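Teaching a Home Robot in a Simulated Kitchen Before You Build the Real One
Filed under: Robots, Shared Workshop

My robot, Skivo, has so far cost me 12 drive belts and one Saturday I won't get back. After the last belt I gave up on hardware for a while and moved the whole project into a simulator, where a collision costs nothing but pride.

What you need
A computer with a half-decent graphics card, the Hotura simulator, and a kitchen model with separate rooms. I use one called Sadevham, which Tươi Khổng at our shared workshop talked me into.

Step 1: Load the house and fix the scale
Set units to millimeters. Measure one thing you know the size of at home, find its twin in the model, and compare. Mine came in at 2,000 when it should have been less, and Skivo drove under the furniture like a beetle.

Step 2: Check the long views
Put the viewpoint at the height your robot's camera will sit and aim it down the longest stretch of floor. I start by the dining chair and look toward the refrigerator. Anything small and far away, like the toy bicycle back there, is a good test for your detector. Jagged edges at this distance are fine for a first pass – turn up the anti-aliasing later, when you have patience and electricity to spare. 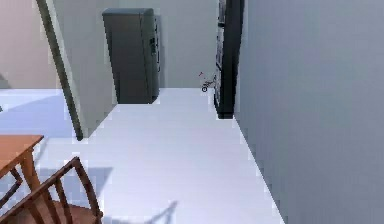 Step 3: Mark the no-go areas
Draw a box around every chair, a bit bigger than the chair. Then draw it bigger again. Spindles and thin legs are where a cheap depth sensor goes to dream.

Step 4: Set up the counter
Move the viewpoint to the sink and label what you want the robot to learn. My list begins with the soap dispenser and the little brown jar. Leave the crumpled stuff for last, as soft shapes will eat your whole evening.

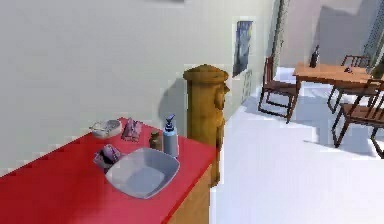 Run a batch of 522 short trials with the lighting nudged a little each time, and save the failures in their own folder. Mine was the bigger folder until March. When the score stops climbing, go up to 3,000 and find something else to do. Then copy the model over to the Sandhu board, put the robot on blocks so the wheels can't reach anything, and switch it on with your hand near the plug.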